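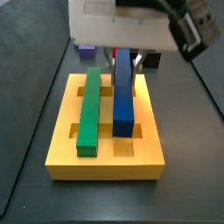

Figure 7.1 A yellow block with recesses cut into its top face, and two long bars lying across it.

Chapter 7
How Close Is Close Enough? Fits, Gaps and Tolerances

My first real job was in a furniture parts shop called Foltum, and I was fired up about it for exactly one morning. By lunch I had drilled 90 shelf-pin holes in cabinet sides, all of them a quarter inch across, just like the drawing said. The pins were also a quarter inch across, just like their drawing said. And they would not go in! I leaned on them, I tapped them with a mallet, I said some things I won't print in a textbook. The foreman wandered over, looked at my holes, looked at my pins, and asked me what the drawing said after the quarter inch.

I hadn't read that part. There was a little plus-and-minus number after the size, in smaller type, and I had taken it for decoration.

This chapter is about that little number.

7.1 There is no such thing as a quarter inch

Let me explain what I mean, since it sounds like I'm trying to be deep. If you measure a pin with a school ruler, you'll get a quarter inch. If you measure it with a good caliper, you might get 0.251. Measure it with something better still and you get more digits, and they won't be zeros. The pin next to it in the box will give you different digits. Nothing is wrong with either pin. Every cutter wears a little, every machine shakes a little, and wood swells when the weather turns damp (I once watched a whole stack of drawer fronts from January refuse to fit in the summer).

So when a designer writes a size on a drawing, she is really writing down a target. The plus-and-minus number says how far from the target a part can land and still be used. We call that spread the tolerance. A wide tolerance is cheap and easy to hit. A tight one costs money, and the price climbs fast as you squeeze it.

Here's the thing I'd like you to hang on to from this section: a tolerance belongs to one part, all by itself. You can check it without ever seeing what the part goes into.

7.2 Two parts meet

A fit is what you get when two parts come together, and it needs a hole (or slot, or pocket) and something to go inside. I find it helps to think about the worst day each part could have. Say the hole came out as small as the drawing allows and the peg came out as big as the drawing allows. Is there still a gap? Then you have a clearance fit, and the parts will slide together every time. Door hinges work this way, and so do drawers and the lid on a shoebox.

Now flip it. Suppose the hole is as big as it can be, the peg is as small as it can be, and the peg is still bigger. That's an interference fit. You'll need a press or a hammer, or some heat to open up the hole, and the parts will hold on to each other by friction once they're in.

In between sits the transition fit, where some pairs go together with a push of the thumb and others need a tap. That was my shelf-pin morning, or it should have been - I had used a worn bit, and my holes were under the small limit to begin with.

7.3 What a sloppy fit costs

People new to the shop tend to fix a tight fit by making the hole bigger, and keep going until everything drops in like a coin in a bucket. I did this too. It feels great for a day. Then the shelf rocks, or the drawer tilts and jams, or the table leg works loose after a season of dinners.

The Skonmont bookcase, which we'll build on paper in the second half of this chapter, has 30 pegged joints. One loose joint you would never notice. Spread the same slack over the whole frame and the top sways when you pull out a heavy book. Engineers call this stack-up, and we'll work through the arithmetic in Section 7.5. It's only addition, so don't skip it!

Before you go on

Find 3 things at home that slide, plug or snap together. A marker cap is a good one, and so is a battery cover. For each, write down which kind of fit you think it is and what would go wrong if the gap were doubled. Keep your notes, because you'll need them for Problem 4.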